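Keeping household loan and bank papers in order

Most disputes over a loan balance come down to paper. A lender works from its own ledger, and a borrower who can't produce the agreement, the rate notices and the receipts has little to set against it. The following tips cover ordinary household borrowing: a mortgage, a car loan, a card, perhaps a small business overdraft run from the same address. They were first put together for the Ciststead money advice sheet and revised on 01/02/2023.

One folder per account

Use one folder for each account, not one for each bank. Write the account type, the last four digits and the opening date on the tab. The signed agreement goes at the back and never moves. Statements go in front of it, newest first. Letters that change a term -- a new rate, a payment holiday, a change of due date -- are filed with the agreement, as they form part of it.
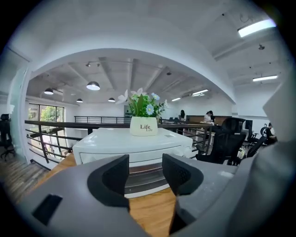 Interest should be checked by hand at least once a year. Take the opening balance, multiply by the annual rate, divide by 365 and multiply by the days in the statement period. Do the sum on a clear stretch of desk where the statements can be laid side by side; a plain wooden top like the one in the photo, with a small white box of a device standing on it, gives space enough for a year of single sheets if the machine is pushed to the back. Daily-balance loans will differ by pence if a payment fell in mid-period. A difference of pounds needs a letter.

A worked case: a loan of 662 at a flat monthly charge of 49 looks cheap until the charge is multiplied by twelve, which gives 588. Write the yearly total beside the monthly one on the front of the folder.

Recording payments

Keep a single ruled sheet at the front of each folder with four columns: date, amount, method, balance after. Fill it in on the day of payment. Where a payment is made in cash at a counter, staple the receipt to the sheet by its top left corner only, so that both sides can be read. Thermal receipts fade. Copy them on to ordinary paper within the month and keep the copy with the original.

Standing orders and direct debits are not the same thing. The first is set by the payer and stays at the old figure when the rate moves. After any rate letter, compare the standing order with the new instalment. Musyoka Mwakalinga, who checks our figures, found his own order short by 44 for three months running after a change in July, and late fees had been added each time.
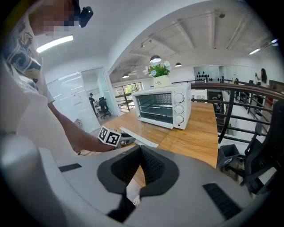 Arrears should be kept on a separate sheet. Mixing them with normal instalments makes it hard to see which sum the lender has applied a payment to. Many agreements let the lender take fees first, then interest, then capital. If 300 is paid and the capital falls by less than expected, look for the clause headed "allocation" or "application of payments" before writing to complain.

Letters to the lender

State the account, the date of the entry in question, the figure shown and the figure calculated. Four lines are enough. Send copies, never originals. Note the date of posting on the payment sheet. If the answer comes by telephone, ask for it in writing and record the name of the person who rang.

What to keep and what to shred

Agreements: for the life of the loan and six years after. Settlement letters: permanently.
Monthly statements: six years.
Counter receipts: until the statement shows the payment, then with the statement.
Unused offers and pre-filled forms: shred on arrival.

A cross-cut shredder is preferred. Strip-cut paper can be pieced together -- slowly, but it can be done. Remove staples first if the handbook asks for it.

Corrections to this page go to Imad Rawashdeh at the Ciststead desk. The next sheet deals with joint accounts and guarantors.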